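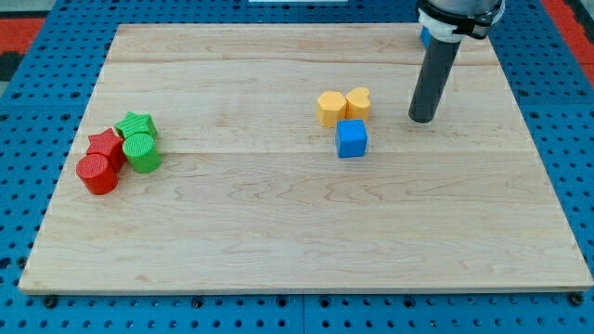
Misaki Yokoyama says the mistake most people make with a secondhand toy is washing it too well. They fill the sink, drop everything in and leave it there while they make lunch. Wood swells, she says, and paint that held on for years starts to lift at the edges.

She has run the toy lending library in Plonden since the old shoe store on Borovier Street came up for rent. A family pays $40 a year and can take home up to five things at a time for three weeks. There are 1,265 items on the shelves or out on loan, from rattles to a marble run that needs most of a living room floor. Last year 520 families had a card.

Toy libraries are older than many parents think. Some started during hard times, when buying was out of the question, and others grew out of programs for children with disabilities, where the right piece of equipment could cost too much for one household. The Plonden library began as a shelf in a church hall and a notebook on a string. The notebook is still kept in a drawer at the front desk, and the early pages are mostly puzzles.

Puzzles remain the hardest thing to lend. A missing piece makes the whole box useless to the next child, and pieces do go missing. The rule is that a borrower counts the pieces at the desk on the way out and again on the way back. There is a one-dollar charge for a lost piece, which is given back if the piece turns up. Yokoyama keeps a jar of strays and goes through it every February, when the shop is quiet.

Blocks are easier. A set can lose two or three and still be a set. They also go out more than anything else, which surprises parents who come in asking for something with batteries. The waiting list for the big floor blocks was around 30 names long at the start of the summer, and the library has since bought a second set with money from its spring sale.

Cleaning takes up most of the working day. Plastic goes in the dishwasher on the top rack. Wood gets a cloth wrung out in warm water with a little dish soap, then a dry cloth, then a night on a wire rack with air on all sides. Cloth dolls go through the wash in a pillowcase. Anything with a loose eye, a split or a sharp edge goes into the repair box, and if it is still there after two months it is thrown out.

The repairs happen at Lallico, a hardware store two doors down that lends the library a bench after closing. Glue and sandpaper cover most jobs. Repainting is avoided when it can be – a toy that has been chewed will be chewed again, and bare wood is simpler to look after.

Not every family sticks with it. Some find the return dates hard to keep, and some children don't want to give a favorite back. Yokoyama's advice is to let the child carry it to the desk and pick the next one before the first leaves their hands. One boy, Ren, borrowed the same wooden crane so many times that his parents asked to buy it. The library doesn't sell from the shelves, so he kept renewing it until he moved on to trains.

New members can sign up at the desk with proof of address. The next open morning is 7/28/19, and donations will be taken at the back door until noon. The library can't accept car seats, cribs or stuffed animals.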